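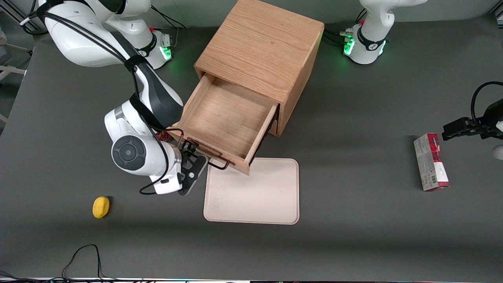
About Kinix

Kinix is a contract microbiology laboratory in Plomport. We test how well disinfectants, wound dressings, coatings and antimicrobial compounds work against bacteria and yeasts, and we report the results to the manufacturers, hospitals and research groups that order the work. We do not make or sell any product of our own.

What we do

Most of our work falls under susceptibility testing. A client sends a compound, we prepare a dilution series, and we determine the lowest concentration that stops visible growth of each strain on the panel. Broth microdilution is the default method. Agar dilution is used for organisms that grow poorly in broth, or on request.

We also run time-kill studies, biofilm assays on pegs and coupons, and surface tests on treated plastics, steel and textiles. Biofilm work is quoted separately. The growth period depends on the organism and has to be agreed before the order is confirmed.

Stability testing of liquid samples was added in April. Samples are held at refrigerator, room or raised temperature and tested at set intervals against a retained control.

We do not handle patient samples and do not give treatment advice. Clinical laboratories that need an isolate identified should use their regional reference service.

Strain collection

The collection holds 76 characterized strains, of which 34 are resistant to at least one major class of antibiotic. Each strain is kept as frozen stock in glycerol, in two separate freezers on separate circuits. Working cultures are made fresh from frozen stock and are discarded after a fixed number of transfers. The strain list, with resistance profiles, is sent with every quotation.

Clients may supply their own strains. Please send the shipping declaration ahead of the package. Packages that arrive without one are held unopened at reception.

Laboratories

The main laboratory and the office are in Plomport. Sample storage and media preparation are at the Custdale site. All work with live cultures is done in Plomport at biosafety level 2.

Quality and records

Every assay includes a growth control, a sterility control and a reference strain with a known range. If the reference strain falls outside its range, the run is rejected and repeated at our cost. Raw plate readings are supplied with the report as a spreadsheet.

Results are stored in Wuisan, our in-house record system. It logs the media batch, incubator, operator and reading time for each plate - changes to an entry are kept beside the original value. Clients can ask for an extract covering their own orders at any time.

Management

The laboratory is directed by Friederike Wendt, who signs all final reports. Her earlier work was on efflux pumps in gram-negative bacteria. Study managers are assigned by assay type and remain the contact for an order from quotation to final report.

Quotations

Send the name of the compound, its solvent, the amount available and the organisms of interest. A safety data sheet is required for all compounds, including early research material.

Page last revised Nov 8, 2022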